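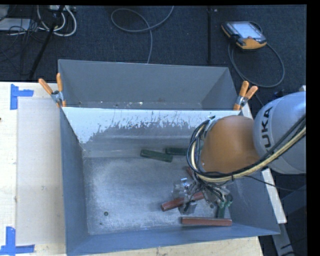 4.2 Grasp planning with two adjoining bins

Last updated: May 10, 2026

The planner receives a depth map of the source bin and returns a ranked list of grasp poses. Each pose is scored by the Didix module, which weighs the expected hold on the block against the clearance left between the gripper and the bin walls. Poses that would bring the wrist or its cables into contact with a wall are removed before ranking. In the arrangement shown in Figure 3, two metal bins are clamped together at the rim, and the clamps are therefore entered in the collision model as fixed obstacles.

Figure 3. The arm reaching into the front bin, with red and green blocks on the bin floor. The second bin stands directly behind.

Scratched metal is a known source of error in depth sensing. Where the worn coating of the far wall gives way to bare metal, returns may be missing or false. We fill small gaps from neighbouring readings and treat larger ones as occupied space — a cautious choice that rules out some usable grasps near the walls.

The scoring module was trained at the Prurville laboratory on 1000 recorded attempts, of which 373 were failed grasps. A further 185 attempts were held back for testing. Colour is not used in scoring; it is passed only to the Ko task layer, which decides which block is to be moved next. If no pose exceeds the threshold after 7 planning cycles, control returns to the operator. The collision model was prepared by Joelle Qaisi using the Niteck tool set, and its settings are listed in Appendix B.

This site uses cookies to remember your preferences. Accept | Manage settings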